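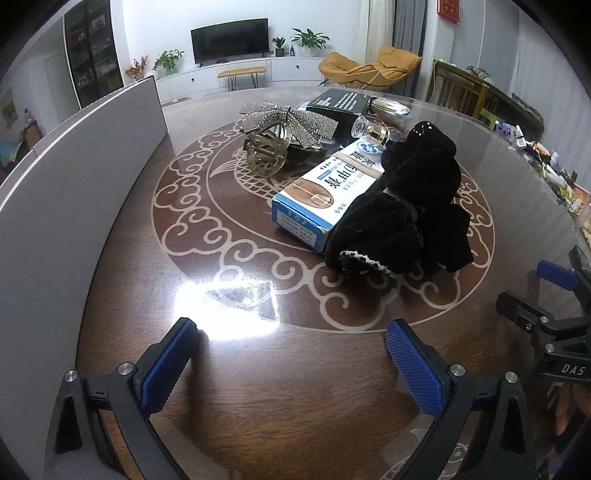 Ustside Airport Users Group
Minutes of the meeting held on 10th March in the terminal meeting room, upper floor

Chair: Angeliki Pappas (airport operations)
Minutes: Kosmas Koutsoukos (Clamix Air, station office)
Also present: representatives of ground handling, the airport fire service, the town council, the bus company and the Tsolakis travel agency
Apologies: the customs office

The meeting was opened at 10:00. The chair asked that telephones be put on silent.

1. Minutes of the previous meeting

The minutes were accepted with one correction. In item 4 the words "de-icing truck" should be read as "de-icing fluid". The truck was already delivered in the autumn and was not under discussion.

2. Summer timetable

Mr. Koutsoukos presented the plans of Clamix Air for the summer season. The route Ustside - Cullia will start in May and will be flown two times in the week at the beginning, with a third flight to be added if the bookings allow it. The length of the route is 570 kilometers. The morning slot was requested, but the chair informed that in the morning the apron is already full on the days with the charter flights. The airline would accept departure after 13:00.

The Tsolakis agency expressed that an afternoon departure is not good for their groups, who would arrive at Cullia too late for the last ferry. They asked if the charter could be moved instead. The chair answered that the charter operator has held this slot for many seasons and cannot be asked to give it up, but she will ask if they can leave the stand earlier - this alone could be enough.

The council representative wished to know whether the new route receives money from the airport. The chair explained that the landing fee is reduced in the first season according to the published table, which is the same for every airline that opens a route. There is no other payment. The council representative asked that this is written in the minutes.

Action: A. Pappas to speak with the charter operator about the time of leaving the stand.
Action: K. Koutsoukos to send the requested slot times in writing.

3. Check-in and security

Ground handling reported that the queue at security was long on several mornings in the winter, mainly when two departures were close together. Only one lane was open. The second lane can be opened only when enough staff are trained, and the training of the new colleagues is not yet finished.

It was discussed whether the check-in desks should open earlier. Ground handling was against, for the reason that passengers would then only wait in another place. Mr. Koutsoukos said that the airline can send a message to the passengers on the evening before the flight, asking them to come in good time. This was agreed as a temporary measure.

The self-service bag drop was mentioned again. The chair said it is not in the budget for this year.

4. Parking and bus connection

The long-stay car park has 400 spaces, and it was full during the school holidays. Drivers then left their cars on the grass beside the access road, where the fire service must be able to pass. The fire service asks for posts or large stones along this part. The council will look at it, as the road belongs to the council up to the roundabout.

The bus company informed that the last bus leaves the terminal at 21:40 and that it cannot wait for a delayed flight, as the driver must finish his shift. The Tsolakis agency asked who pays for taxis in such a case. Mr. Koutsoukos answered that this depends on the reason of the delay and that he cannot give a general promise. The discussion on this point was rather long and it was moved to the next meeting.

Action: Council to give an answer about the access road.
Action: Bus company to prepare the cost of one later bus on the flight days.

5. Works on the taxiway

The surface of the taxiway will be repaired on a length of 300 meters at the eastern end. The works will be done at night, after the last arrival. During the works, aircraft will have to turn on the runway, and this takes more time. Pilots will be informed by the usual notice. The fire service asked to receive the drawings before the works start, not on the same day as last time.

Action: A. Pappas to send the drawings to the fire service.

6. Any other business

The café on the upper floor will be closed for painting. A coffee machine will be put near gate 2.

Ground handling asked that the clock in the arrivals hall is repaired. It is eleven minutes late.

The next meeting will take place after the first flights to Cullia. The date will be sent by e-mail.

The meeting was closed at 11:50.

K. Koutsoukos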